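Stava door set, README

Hi, and thanks for grabbing this! Stava is my two-armed robot project, built in simulation first and then (slowly) in metal at the shared workshop in Prenley. This folder holds the door-opening runs I drove by hand in the simulator over January, plus the loader script and my notes. If you only want the data, skip to "What's in the folder."

I started with doors because the workshop has a lot of them and I'd like the real Stava to get through at least one before summer. The simulated rooms are a mix of scanned surfaces and plain modeled walls, so expect some rough textures.
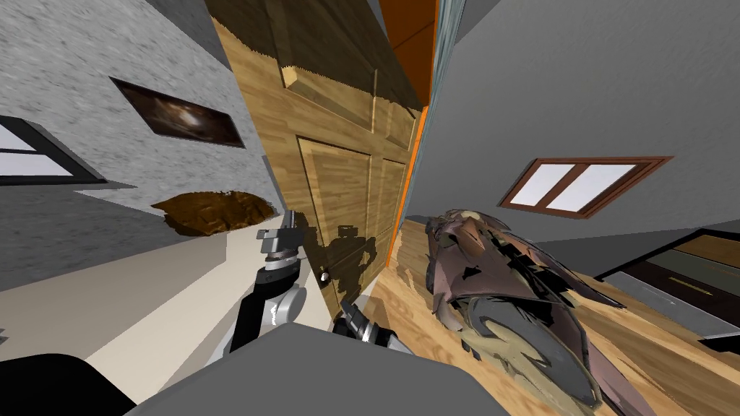 Tiago Henriques

What's in the folder

There are 1,385 runs in the train split and 20 in the test split. Yes, the test split is tiny, I know, I'm working on it! Each run has joint angles for both arms, gripper open/close values, and color video from the body camera and the two wrist cameras. All the doors are wood panel doors, and the one with the small round silver knob shows up a lot. Both arms end in grippers. I mostly reach with the left one and keep the right one low and out of the way, so if you train on this you'll probably get a very left-handed robot.

Room names are in rooms.txt. Horevthorpe is the big house layout, and Cunha is the small flat I made for quick tests (it loads way faster, start there).

Loading it

Unzip everything into one folder and run load_runs.py with the path. You need Python and 4 GB of free memory. If it complains about a missing index, delete the cache folder and run it again. I keep meaning to fix that.

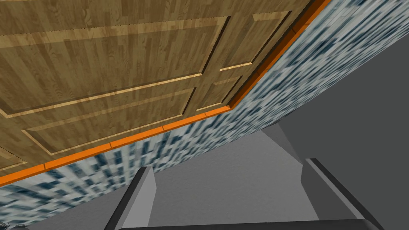
Posted by Tiago Henriques, Prenley

Wrist views

The wrist cameras get their own folder because the files are big. Both gripper fingers stay in the picture along the bottom, and close to a door you can get a whole lot of wood grain and orange trim with no knob anywhere. I left those stretches in. Some of the wall textures also smear badly at steep angles, so crop or blur if that bothers your model.

Known problems

Run 3397 has its left and right wrist videos swapped (run numbers skip around, I threw out plenty). Timestamps drift a little in the longer Horevthorpe runs. Shadows from the arms fall on the doors in some runs, and my first knob detector really didn't like them.

Use it for whatever you want, just keep my name in the readme. Fixes are very welcome, especially for the loader!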